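Threads > Home & Garden > Long ones

Last updated August 2025

1/ I have been trying to cancel a storage unit for longer than I ever spent putting things in it. Thread, for anyone with a padlock and a monthly charge they've stopped looking at.

2/ Background. Four years ago I moved from a place with a basement to a place without one. The contents of the basement did not take this news well. I rented a unit from an outfit called Bramance, on the theory that it would be "for the summer."

3/ The first month cost a dollar. I want to be fair to the dollar. It was a very good dollar and I think of it often.

4/ The second month was not a dollar. Neither was the third. By the following spring the rate had gone up twice, each time with a cheerful email whose subject line was "An update about your space!" If a company puts an exclamation point on an update, go get your wallet and hold it tight.

5/ What was in there, since people always ask: a couch that didn't fit up the new stairs. A box of cables. Another box of cables, labeled NOT THE CABLES. A bread machine. My tax returns from a period when I made so little money that the returns are basically short fiction.

6/ Also skis. I don't ski. I have no memory of buying skis. I paid to keep them at a steady 65 degrees.

7/ Climate control is an upgrade, by the way. They ask whether you have anything "sensitive." You think of the couch and you hear yourself say yes.

💬 38 🔁 112

8/ The math. I did it once, at a red light, and then had to pull into a gas station. I could have bought the couch again. I could have bought the couch a friend.

9/ So this spring I decided to get out. I went to the website, where you can rent a unit in under a minute, add a unit, swap up to a bigger unit, buy boxes, buy tape, buy a different lock, and refer a friend for a 30 dollar credit. There is no button for leaving. There's a page called "Moving out?" and it has tips on how to lift with your knees.

10/ I called. The phone menu had four options, all of them about giving Bramance money. I pressed zero. It thanked me and read me the four options again, a little slower, as if I were the one with the problem.

11/ I went in person. The office was closed for lunch. It was 10:20 in the morning.

12/ I went back after lunch, theirs and mine. A very nice young man told me that notice has to be in writing. I asked for something to write on. He said it has to be mailed. I asked where to. He gave me the address of the building we were standing in.
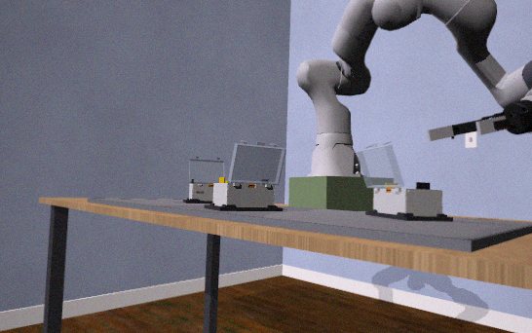
13/ I mailed it. I drove home, wrote a letter, bought a stamp, and sent it to a counter I had been leaning on that same afternoon. I'd like to say I did this with dignity, but I underlined a word twice.

14/ A reply came by email. It said my notice had been received and that I'd be charged through the end of the following billing cycle, and also that the unit had to be "broom clean." I wrote back to ask whether there was a broom. They sell brooms.

15/ Okay, the actual emptying. This is the part I'd been dodging for four years, and I'd like to give some practical advice here so this isn't just a man yelling at a roll-up door.

💬 61 🔁 204

16/ One. Go alone the first time. Bring a chair. Don't move anything. Just sit in the doorway and look at what you've been paying for until you feel a little sick. That feeling is useful and it wears off fast, so start bagging while it's fresh.

17/ Two. Do not open the photo box. I opened the photo box. That was a whole afternoon, and at the end of it I had thrown out one envelope of negatives and called my aunt.

18/ Three. Anything still taped shut from the move before the last move can go. You've had two chances to miss it. I broke this rule for one carton and it was full of hotel shampoo.

19/ Four. Price things to leave. I listed the couch for 200 dollars and heard from a string of people who wanted to know if it was still available and then, I assume, walked into the sea. I listed it for free and got the same messages, faster. I listed it for 30 and somebody came that evening with a truck and exact change.

20/ I don't understand the psychology there, but I respect it. Free is suspicious. Two hundred is a commitment. Thirty is a couch.

21/ The bread machine went to a neighbor. She has since given me four loaves of bread, so I am finally getting some use out of it.

22/ Skis: still a mystery. The thrift store wouldn't take them. "Too old to be safe," the woman said, "and too new to be cute." I felt that one personally.

23/ For the heavy stuff I hired a hauling service called Sturau. Their site says they'll quote you from a few pictures. I sent pictures. They quoted me. Then they showed up, looked in, and quoted me again, in person, with a sort of sadness. I'm not mad. They carried a dresser down a ramp in the rain, and I wouldn't have done it for either number.

24/ A small tip about haulers: have everything by the door. They charge by how much of the truck you fill, sure, but they also charge by how tired they look when they walk in. I'm pretty certain of this.

25/ The papers I took home. I used a shredder I borrowed from work and it overheated after one tax year, and then I had to wait for it to cool down, and then it did another tax year. We went on like that for most of a weekend, me and it. I got through a lot of podcasts.

💬 44 🔁 97

26/ Several of you are asking why I didn't just buy a scanner and store everything "in the cloud." I have cloud storage. I pay for cloud storage. It's full. It's full of pictures of things I was deciding whether to keep.

27/ There's a document service called Hesus that a coworker swears by, and you mail them your papers in a bag and they mail you back a password. Maybe it's great. I was not in a mood to mail anything else to anybody.

28/ Anyway, I swept. I brought my own broom, out of spite, and it's a nicer broom than theirs. I took pictures of the empty floor from every corner, like a realtor with nothing to sell.

29/ Then I took off the lock. The lock was the one thing in the unit that I'd bought there, and it's honestly a great lock. I have nothing left to put it on.

30/ The nice young man came down to inspect. He looked at the floor. He looked at the ceiling, which I had not swept, and my heart stopped for a second. Then he signed a piece of paper and asked if I'd be interested in a smaller unit.

31/ I'll be truthful with you people. There was a pause.

32/ I said no! I said no. But it had a light in it, and it was right by the elevator.

33/ Final charge is supposed to land in September. I've put it on the calendar so I can look at the statement and see nothing there, which is the kind of thing I look forward to now.

34/ Replying to a few of these here so I don't have to do it one by one.

35/ "Just don't pay and let them auction it." Please don't do this. It follows you around, and some stranger ends up with your tax returns and the shampoo.

36/ "What's a fair price?" Depends where you live. What I'd do is ask for the rate they charge after the intro rate, in writing, before you sign. If they won't say it out loud, it's bad. And ask how you leave. Ask on day one, while they still like you.

37/ "Storage is a lifesaver for people between homes." Yes, completely. If you've got a lease ending and another one starting and a gap in the middle, rent the unit, put your stuff in, take your stuff out. It's a fine product. My complaint is with the version of it where you're between homes for four years and also you're home.

38/ "I have 1000 records in mine and I'm never giving them up." That's not storage, my friend, that's a library with bad hours. Go visit them once in a while.

39/ "Is there a book about this?" There's a little essay collection by someone who signs only as Vigfúsdóttir, which a reader sent me a few pages of, and there's a bit in it about an attic that I liked a lot. I asked for the rest. It's in a box somewhere.

40/ Somebody wants the skis. Thank you, whoever you are, you're in my messages. They're on my porch. There are no poles and I can't tell you the size. Come any time after six, and please don't ask me if they're still available.

💬 129 🔁 388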